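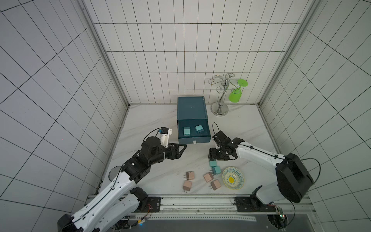 Two arms, one drawer, and a pile of pink and teal chargers.

Step 1: Pick your sort rule
I run this test for our Munska paper, and I like one color per drawer – easy to score later! Write the rule down before you record anything. Then grab a charger and lift it slowly so the wrist view stays sharp.

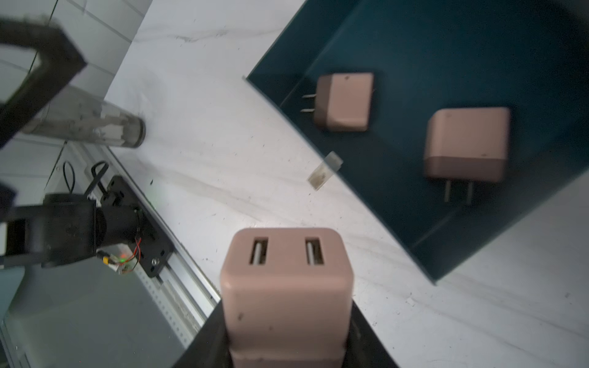

Step 2: Record your demos
I did 16 with Torquil Rennie and threw out three where we rushed the grasp.
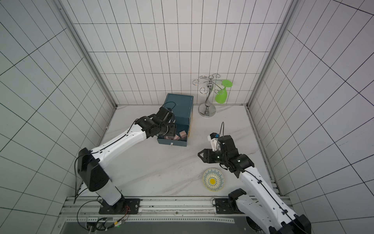

Keep the start spots mixed up, or the policy just learns your table. Train on the wrist and fixed views together.

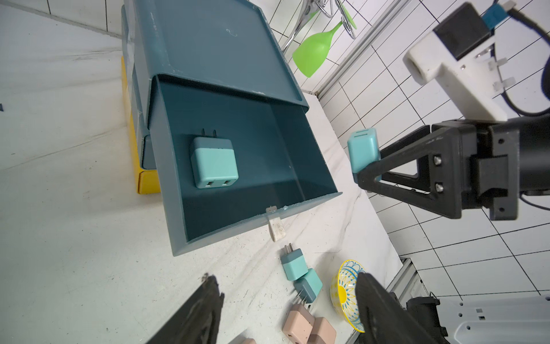
I'd also hold back two layouts for testing (I forgot once, and had to redo the whole batch).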